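## 4. Recording door and load episodes

Each episode is one full demonstration of one task, recorded by an operator driving both arms. The Skarkitz recorder saves wrist and head video together with joint positions. Plan for 300 accepted episodes per task before the first training run.

1. Select the task name in the Drorkent console. Use the same name for every operator.
2. Bring both arms to the home pose and start recording.
3. Close the fingers on the rim of the washer door before moving the arm.

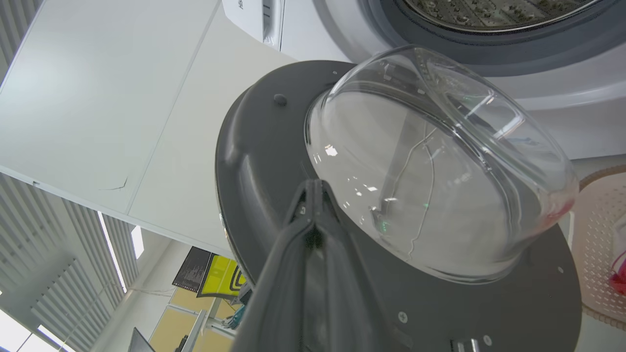
Neves adds that new operators tend to pull straight back, and that it's better to follow the arc of the hinge even if the episode takes longer.

4. Keep the grip until the door has stopped moving, then open the fingers and back away.
5. Stop recording. Mark the episode *accept*, *retry* or *discard*.

**Caution:** Do not pull against a latched door. If the force reading passes 83, press the stop pedal and mark the episode *discard*.

### 4.1 Load episodes

Start with the door fully open and the basket on the floor in front of the machine, within reach of both grippers. Change how the clothes lie between episodes.
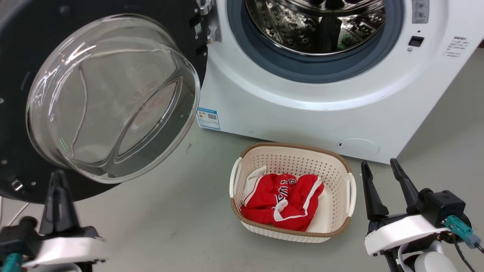 *Clerell*

6. Check that both grippers show in the head view.
7. Pick one garment per episode. A dropped garment may be picked up again in the same episode.

**Note:** Recording stops by itself at 960 frames. Episodes that reach the limit are marked *retry*.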